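Do You Need to Oil a Butcher-Block Table Every Month?

Probably not. Test it first.

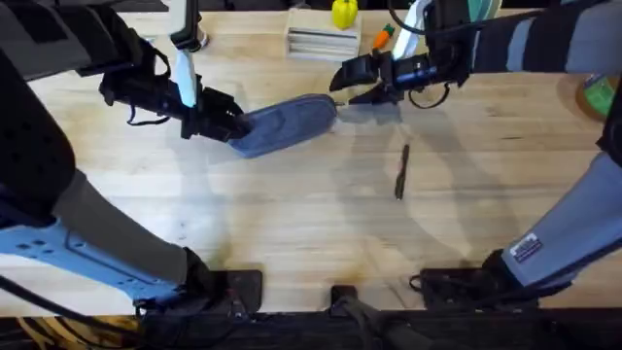
Most advice about oiling wood tops comes from people who sell oil. The tin of Wesoven I bought in April says to put on a fresh coat every month, forever, and I don't believe it. I've followed that kind of schedule before and ended up with a sticky table that held on to every crumb. A light, honey-toned butcher block like the one in the photo may not need anything at all, and the color won't tell you either way. Some wood is pale because it's dry and some is just pale.

Do the water test

Wipe the top and let it dry overnight. Put a few drops of water in the spot that gets the most use, and a few more near a corner. Wait 5 minutes. If the drops are still sitting up in beads, put the oil away. If they've gone flat and left a dark patch, that area wants a coat. It's often one area and not the whole table.

If it does need oil

Sand lightly with the grain, using 220 grit. Wipe off the dust with a barely damp rag and let the wood dry again. Pour on less oil than you think you need, spread it thin, and leave it for 18 minutes or so the tin claims. I leave mine an hour and have never seen a difference. Then wipe off everything that hasn't soaked in, and change rags when the first one gets greasy. Skipping the wipe is how you get the sticky table.

Check what kind of oil you have. Food-grade mineral oil never hardens. Linseed and tung do, and rags soaked in those can catch fire if you ball them up in the trash. Lay them flat outside until they're stiff.

What about wax?

Trevor Rowbotham swears by a wax coat on top. I tried it on half my table and couldn't tell the halves apart after 2 weeks.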